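Flalton Towel Folding Cell - planning and budget page

The Flalton cell is made for small laundries and hotels which want to automate the folding of hand towels and cleaning cloths. One cell needs 2 power outlets and a firm, level table. We deliver 48 days after the order, and installation is normally finished in one day.

Please plan the spare parts from the beginning. A set of finger pads costs 197 dollars, and we advise keeping one set on your shelf.
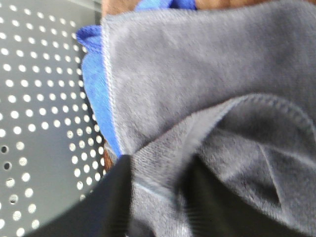
Can we rent the cell before we buy it?
The rental price is 1000 dollars per week, and the first week is deducted if you order later.

Before you ask for a quote, send us your towel sizes and a simple drawing of the room. Thick terry and thin microfiber need different settings - please tell us if you use both. Steinar Egilsson answers questions about layout, and Ásdís Þórarinsdóttir prepares the quotes every Thursday.
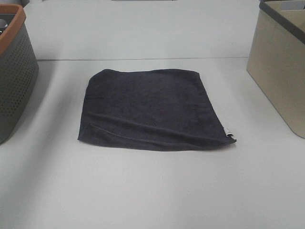

Dark terry towel, folded, between basket and storage bin.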